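Tarkach
@tarkach_robotics
February 13, 2026

Bin picking thread! I finally merged the big planner rewrite last night and I've been wanting to write this up for weeks. It's all software, so if you came for hardware tips, sorry in advance. 1/

Quick recap for new folks: the job is getting bars out of an open metal bin with a KUKA arm. Long parts, lying any which way, often right up against a wall. Perception finds them, the planner picks one and gets the gripper in and out without touching the bin. 2/

The old stack was one giant loop. Segment, estimate poses, score grasps, plan, move, repeat. It worked fine in the middle of the bin and fell apart near the walls. I kept tuning the grasp scores, and the grasp scores were never the problem. 3/

The problem was that I scored grasps first and checked the approach afterward. So I'd get a gorgeous top-ranked grasp, the planner would chew on it, fail, take the next one, fail, take the next one... My worst log from May has 403 candidates rejected on a single pick. I have that log saved and I'm weirdly fond of it. 4/

New version: before scoring anything, we build a cheap clearance map from the bin model. For each spot on the floor it stores which tool tilts are possible at all. Grasps that need an impossible tilt never make the list. That's it, that's the trick, and the code is shorter than what it replaced!! 5/

The map gets built once per bin pose and lives in a small library I'm calling Dillura. Loading it takes 333 milliseconds on the cell PC and then lookups are basically free. 6/

Second big change: cables. Our collision model used to treat the dress pack as one fat cylinder glued to the wrist. Safe, sure, but it blocked so many good wrist angles. Now it's a chain of capsules that shifts with the joint values. Still a guess about where the bundle really hangs, but a much better guess. 7/

(If you're doing this too: inflate the capsules on the outside of the bend. I had mine inflated evenly at first and the plans looked great in sim and made me very nervous in real life.) 8/

Perception! Dark bars on scuffed metal are still the hardest thing in this whole project. Red bars segment beautifully. The dark green ones get eaten by shadow along the near wall, and depth gets noisy anywhere the metal is shiny. 9/

What helped most was dropping the idea that one frame has to be enough. We take 3 exposures, run the segmenter on each, and vote per pixel. Slower, yes. But the dark parts come back with clean edges, and clean edges are what the pose fit needs. 10/

Also we stopped fitting the full bar when part of it is hidden. If only one end is visible, the fit now returns the axis and leaves the length open, and the planner treats the unknown stretch as an obstacle. Before this it would happily invent an end point and plan straight through the rest of the bar. 11/

Tooling note, because I love tooling. Every pick attempt now writes a replay file: the point cloud, the chosen grasp, all the rejected ones with a reason code, and the joint path. The viewer is called Mornby and it opens any of them in a browser. Scrubbing through a bad pick is so much nicer than reading text logs. 12/

The reason codes turned out to be the best part. "Wall clearance", "cable", "neighbor contact", "no path". I sort by code, look at the biggest pile, go fix that. Right now the biggest pile is neighbor contact, for bars lying side by side and touching. 13/

Next up is exactly that. I have 2 ideas: a small nudge move that separates the bars before grasping, or a grasp from the free end with a bit of a roll. The nudge is more fun to write. The roll is probably the right answer. I will of course try the nudge first. 14/

Dillura goes up on the Kinyua repo once I've cleaned up the config format, which is currently a crime. The viewer will follow after that. Ask me anything about the clearance map in the meantime, I could talk about it all day. 15/

Leaving you with the cell, gripper down by the near wall, which is the corner of the bin I've spent the most time thinking about. 16/16
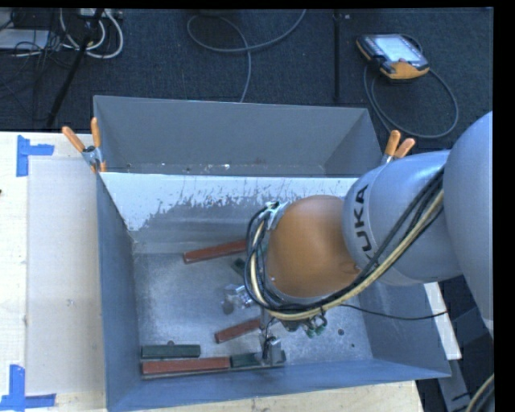
Mornby Controls
Replying to @tarkach_robotics
Does the clearance map need a full rebuild if the bin gets bumped a little, or can you just shift it? We do approach checks per grasp and the time adds up fast. Would love to try yours on deeper bins when the repo is up.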